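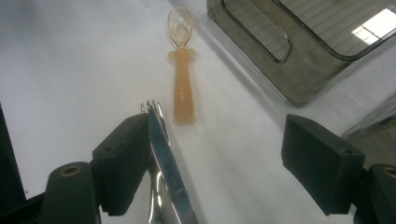 Fig. 1. Plastic baby spoon with raised rim and side lobes.

Unit 14: Starting Solid Food
Module leader: Anjana Weerakoon

Students should read this handout before the Tuesday seminar at Ullcombe. Most infants are ready for solid food at six months. Signs of readiness include sitting upright with little support, steady control of the head and swallowing food – not pushing it back out with the tongue.

Milk remains the main source of energy at first. Iron-rich foods should be offered early, and salt and honey left out before the first birthday. Gagging is common and should be told apart from choking, which is silent.

Reading: course reader, pp. 43–51. Queries about the written task go to Dinesh Bhuiyan, Room 125.

Search this site Go
Traltstead School of Child Health | Contact us: ext. 2557 | Back to top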